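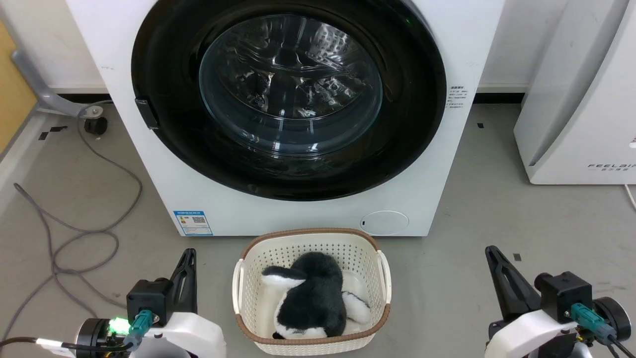
Laundry station, two-armed rig. Your opponent for the afternoon.

Call for participants: gripper comparison trials, Loltham workshop

Plelelex is looking for 40 patient people to drive a pair of robot arms through the least glamorous household chores we could think of. We are comparing two sets of fingers, the stiff black angular ones we use now and a softer design called Yeo, and we need hands that don't belong to our own staff. Our staff have had far too much practice and have started to feel sorry for the plush toy.

What you'll do

You sit at a desk with a controller in each hand and a view from the rig's head camera. The job is to get a soft toy out of a laundry basket and into the drum of a front loader, then shut the door. You'll do this with one set of fingers, have a cup of tea, and do it again with the other set. Half of you will start with Yeo and half will finish with it, so that neither gets the benefit of your fresh morning optimism.

After each set you fill in a short form about effort, comfort and frustration. The frustration scale goes up to ten. A pilot participant wrote in 41 and we have kept the form for the wall.

Who we're after

You should be 18 or older, able to sit for the full session, and comfortable using both hands at once. Glasses are fine. Gamers are welcome but will be recorded as gamers. We'd particularly like to hear from people who have never steered a robot and have no strong wish to.

Please don't apply if you've worked for us or for Arar, who make the controllers, or if screens with a slight lag make you queasy. Ours has a slight lag.

Time and pay

One session of three hours, including the tea. You'll be paid $40 by bank transfer, plus parking. Sessions run through July, mornings and afternoons. You can stop at any point and still be paid in full, even if the basket has won.

We record the head camera, the wrist sensors and the arm movements. We don't film your face or record your voice, so say what you like to the washing machine. Your results are stored under a participant number, and you can have them deleted up to the end of the trial.

How to apply

Email Jintana Noiphan at the Loltham workshop with your age, your dominant hand and the times you could come in. Questions about the grippers themselves go to Jacobus Motaung, who will answer at length. Applications close 30/03/2018. We'll reply to everyone, including the people we can't fit in.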